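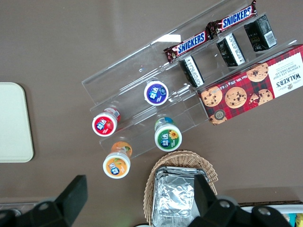
Fig. 4: The clear tiered stand with chocolate bars at the back, small boxes in the middle and shortbread along the lowest tier.

Part 4: Loading up your stand

Okay, the fun bit! If your Cledis stand is together and sitting flat, you're ready to stock it. I do mine on a bare tabletop first and shift it to the counter once I'm happy with the order.

1. Peel the film off both sides of every panel. I missed a piece on my first one and spent ages wondering why it looked cloudy (sigh).

2. Wipe the shelves with a soft damp cloth and let them dry. Fingerprints show up like mad on clear acrylic, so hold the panels by their edges.

3. Start at the back. Chocolate bars go on the top tier, laid end to end with the name facing out. I've used Snickers, but any bar that size will do.

4. Next tier down, stand your small boxes in a row and leave a bit of space between them so little fingers can grab one without toppling its neighbour.

5. Long boxes go on the lowest tier. My Walker's Chocolate Chip Shortbread lives there, lying down lengthwise, and it's always the first thing gone!

Note: If you have the wider Grivenia stand, the order is the same, you just get more room on each tier.

Caution: No window cleaner or methylated spirits, please. They can craze the plastic, and there's no fixing that. Keep the stand out of the dishwasher too, and don't rinse it in water over 70 degrees.

Next up is Part 5, adding the price label holders.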